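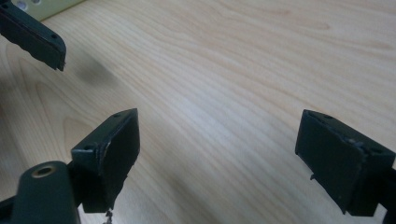 I drove out to Toledo in August to talk grippers with the woman who runs the test bench at Zomholm, a small shop that builds helper arms for people who can't easily get out of bed. The project is called Bedside, and when I got there she was halfway through picking a hand for it.

"We started with 4 and we're down to 3," she told me, before I'd even found a chair. "One of them couldn't hold a spoon, so that was a short afternoon."

I asked what she looks at first. I figured she'd say force, or speed. "Fingertips," she said. "Everybody wants to talk about motors. But the tip is what touches the cup!" She likes a big flat pad (the dark green ones have that, and little holes along the top ledge too) and she doesn't mind a few scuffs. "If the edges still look brand new, I haven't tried hard enough."

Her routine is pretty simple. Each gripper does 1,000 closes on the same five things – a mug, a pill bottle, a TV remote, a washcloth and a paperback. The washcloth is the mean one. "It bunches up, it slides, and you think you've got it and you've got one corner," she said, laughing. "I have lost whole mornings to that washcloth."

Then there's the controller. She'd been running a Vamow box for most of the summer and had mixed feelings. "The menus are awful. I love how gently it closes, though, and I can put up with a lot of menus for that."

So which hand is winning? She wouldn't say, and I did ask twice. She wants another round on the wooden table first, with the light turned down the way a bedroom would be at night. "Ask me again when I've done the remote in the dark," she said, and went back to the bench.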